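Nundow Toy Bin
Data card, third release (May)

Welcome! Nundow is a set of pictures of toys and small household things in a big gray bin. I started it because I love a good toy bin (the kind you have to dig through to find the one thing you want), and because the tidy, evenly spaced objects in most sets look nothing like the bins I grew up with. Things lean on each other here. They hide under cloth. They end up on their heads!

What you get

The release has 362 arrangements made from a pool of 30 objects. Each arrangement comes with a picture, a plain text list of what went into the bin, and a short note if something is mostly covered up. The lists are written by hand as the bin is filled, so they include things you would have a hard time spotting. The full download is split into 5 parts, and the Prirker part is the best one to open first. It's small and has a bit of everything in it.

The objects are a happy mix: bath toys, action figures, cups, dishes, cloths, trays with compartments, sticks and odd molded pieces. I tried to keep hard, shiny things next to soft, crumpled ones wherever I could, and I put greens near other greens on purpose. Those are the arrangements I like most.

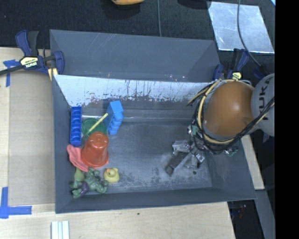

Crowded left side: rubber duck, green action figure in purple shorts, upside-down orange-red cup, pink cloth, with a green dish and a blue tray toward the back.

Cups like that one are great fun to work with. The plastic is translucent and catches glossy highlights, and a cup looks very different once you turn it rim down. Cloths are never folded the same way twice, so please don't expect the outline in one picture to match another.

Naming

Names in the lists are short and lowercase: duck, cup, cloth, dish, tray. Color goes after the name if there are two of a kind. Action figures are all "figure" no matter who they look like. In the Blackwood part a few lists still say "rag" where they should say "cloth". I'm fixing those as I find them.

Known gaps

Not many books or puzzles yet, and no stuffed animals at all. Cokent, the next release, will have both, and I'm hoping to reach 1000 arrangements with it!

Corrections and ideas for new objects are very welcome. Please give the part name and the arrangement number when you write.

Kept by Aicha Mahrous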